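Search this wiki Go

Warnside Open Day

The Warnside Open Day is a yearly robot show held in the town of Pruveton, and I've been to enough of them now that I figured I'd better write the page myself! The one covered here took place on 17 November 2022.

Background

It was started by Siu-fong Poon, who ran a repair counter at Fativside and wanted folks to see robots doing house chores up close (no ropes, no glass wall). The first one drew 31 people, me included, and I still have the name sticker somewhere.

What you get to see

There are five rooms, and you wander through in any order you like. The Yip room is my favorite by a mile. It's set up like a living room, and the chore is tidying up, so a lot of the time you're watching a two-legged robot deal with a cushion on the floor by the armchair. I stayed for some 99 minutes and missed lunch. Soft stuff is hard for robots – it squashes and bunches up wherever the fingers land – and I could talk about that all day (my sister says I do).

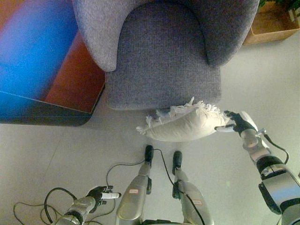
Getting in

Entry is free, but the Yip room only takes four visitors at a time, so go there first. Parking is behind the Fativside building. A smaller winter session runs in December.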